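February, evening

Went to the open day at Akari in Etberg. Left the house early and still parked two streets over. Coffee was free, the rolls were gone by the time I got in.

They had two arms on one table. One held what looked like a small round stand by its post, wooden top up, with a black finger on each side of the rod. The other arm hung off to the left. A laptop was open at the back and a phone case lay on the table.

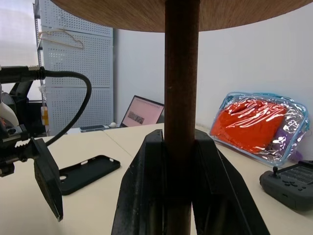 ## After the demo

Asked what a setup like that costs and got a brochure - no price in it. The talk on the Sauerland plant ran 35 minutes and I missed most of it standing in the hall. Bus people from Skesutmont filled the front rows.

Home by 7. Feet sore. Need to call about the furnace tomorrow.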